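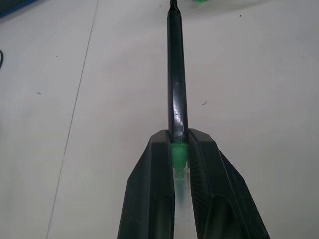

Roel Dijkstra won't have a marker in the house that he can't test first, and he told me so before I had my coat off. Half of what's sold as a marker, according to him, is a pen with ambitions.

I had come to talk to Jeanine Wuyts, who shares the table with him and has labeled seed packets, jam lids and storage bins for 32 years. She let him finish.

"He tests them on my good paper," she said.

Wuyts has a theory that the color on the barrel should tell you the ink. A green band means green, a black cap means black. I asked whether that was a theory or a hope. She thought about it. "I bought a box of 24 from Baert in January and went by the bands. Four of them wrote something else. So, a hope."

Dijkstra doesn't look at bands at all. He wants a barrel with edges, because a round one rolls off the table, and he wants a tip that keeps its point. I said most people would settle for one that writes. "Most people throw out 40 pens a year," he said. I asked where he got that number and he changed the subject to caps.

On caps they agree, more or less. Both store markers flat. I have read that this matters, and I have also read that it doesn't, and neither of them could say how they knew. "My mother did it," Wuyts offered. I pointed out that her mother probably used pencils. She did, it seems, for almost everything.

What about the refillable kind? Wuyts tried one from Lulance and liked it for a season. The refill cost nearly as much as a new marker — she checked the receipt twice — and she went back to the old sort. Dijkstra still has his refills in a drawer, unopened.

I left with a white jar lid on which each of them had written the word "plum." I can't tell the two apart, and I've asked them to let me know which one survives the dishwasher.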